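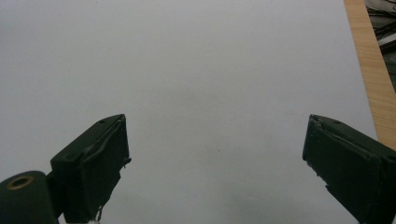
Open jaw of a hand-held gripper over a clear work surface.

Fetimitz Publishes Good Practice Guide for Hand-Held Gripper Work

June 12, 2022 – Fetimitz today released a good practice guide for workplaces where people use hand-held grippers to record manual tasks for robot training. The guide, titled Falcão, may be downloaded free of charge and applies to new and existing work areas.

Falcão contains 70 provisions arranged in four parts: the work surface, the hand-held tools, cables and power, and the operator. It replaces the interim notes issued by Fetimitz in May, which will be withdrawn once the transition period ends.

Under the first part, the work surface must be plain, level and cleared before each session begins. The second part calls for a visual check of both gripper fingers, including any tape or other covering, and for worn coverings to be entered in the equipment log. Screws and mounting plates are to be checked at the start of every shift.

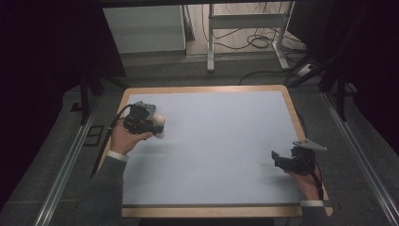

The third part received the most comments during the public review. Cables leading from a hand-held tool must leave the operator's wrist free to turn, and power strips placed on the floor must stay outside the standing area. Where floor cables cannot be rerouted, the site is to record their position on its layout plan.

Fetimitz received 318 written comments on the draft. Changes made in response include shorter recording blocks, a clearer definition of a rest break, and a separate checklist for operators who work with a gripper in each hand.

Two companies, Nellow and Zuda, tested the draft at their own sites before publication. Both have stated that they will adopt the final text.

Sites that followed the interim notes have three months to move to the new guide. Requests for printed copies and questions on individual provisions should be sent to the Fetimitz standards office.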